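Flinora Season 2 – Official Discussion
Moderators ask that members keep replies on topic.

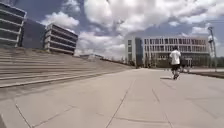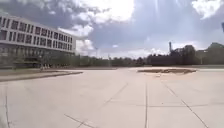
GUNACH, April

killier_archive
The second season comprises 15 episodes. In my view the pacing is much improved.

rastogi49
I must disagree. The first season told its story with greater economy.

killier_archive
That is a fair position – although the finale would have suffered.

Moderator
Members are reminded that spoilers for the finale are not permitted before Tuesday.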